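Hastik Institute, Equipment Planning Office
2/10/20

1/ The Institute has set its equipment plan for the manipulation laboratory at Caldeira. This thread outlines what will be bought, what will wait, and how staff may comment.

2/ The plan covers 4 hand-held gripper tools, spare finger pads and a shared supply of test objects. Quotations were received in January from Hillo and Zurport. Both remain under review.

3/ Each tool is budgeted at $694, before shipping. A reserve of $50 per tool is set aside for pads and bushings. Requests for spares should go through the laboratory account.

4/ No fixed robot arm will be purchased this year. Floor space, guarding and training costs would take up almost 70 percent of the available funds. The question will be reopened with the next budget.

5/ Test objects are charged to a separate line. Soft goods are given priority: gloves, socks, cloths and small bags. Groups should submit one list each, with sizes and preferred materials. 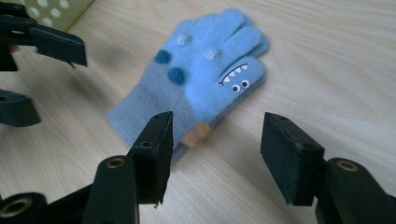 Child's knitted glove with pompom dots and a monster-face finger, between open gripper pads.

6/ Items already held by a group need not be bought again. Please mark them as "on hand" in the list.

7/ Comments on the plan may be sent to Kátia Lins, Equipment Planning. Replies will be posted in this thread.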